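Testar Duo - kit de mesa para dos brazos
Taller compartido Figueroa · Ficha de equipo

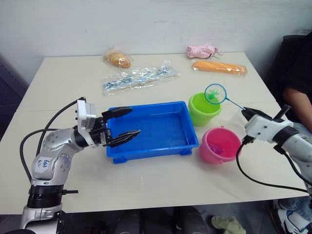 El Testar Duo es un kit de montaje para quien ya tiene dos brazos articulados y quiere ponerlos a trabajar sobre la misma mesa. No incluye los brazos. Incluye las dos bases, la caja de alimentación, el cableado, la parada de emergencia y el soporte para la cámara de cabeza. Lo preparamos en el taller y lo entregamos sin ensamblar.

Qué viene en la caja
Dos bases de acero con mordaza para tablero
Caja de alimentación Kodstead con dos salidas independientes
Juego de cables de 2 metros, negros
Parada de emergencia con soporte
12 bridas reutilizables
8 tornillos M6 y llave
Soporte de cámara Skurness, regulable en altura

Montaje
Las bases se sujetan a los lados de la mesa, una frente a otra. El tablero debe tener al menos 36 mm de grosor; con menos, la base cabecea cuando el brazo frena. Un tablero blanco mate va bien con la cámara, pero hay que evitar una lámpara justo encima.

Los cables se dejan con holgura y por fuera de la zona de trabajo. Conviene mover cada brazo a mano por todo su recorrido antes de poner las bridas definitivas - un cable demasiado corto tira de la muñeca y descalibra la pinza.

Para las primeras pruebas basta con material de casa: una bandeja de plástico, un par de cubos pequeños, una red de pesca de juguete, pan envuelto. La red es más difícil de lo que parece. El mango gira dentro de la pinza si los dedos son lisos, y unas vueltas de cinta de tela en el mango lo arreglan.

Compatibilidad
Brazos de sobremesa de seis o siete ejes. Pinzas paralelas de dos dedos, con dedos cortos o largos. Con los largos hay que corregir la longitud de herramienta en el programa.

Tiempo de montaje: unas 2 horas entre dos personas.

Entrega y recogida
Se recoge en el taller con cita previa. La próxima tanda sale en septiembre. Los repuestos de mordaza y cable se venden sueltos.

Ficha revisada el jueves, 7 de mayo de 2026.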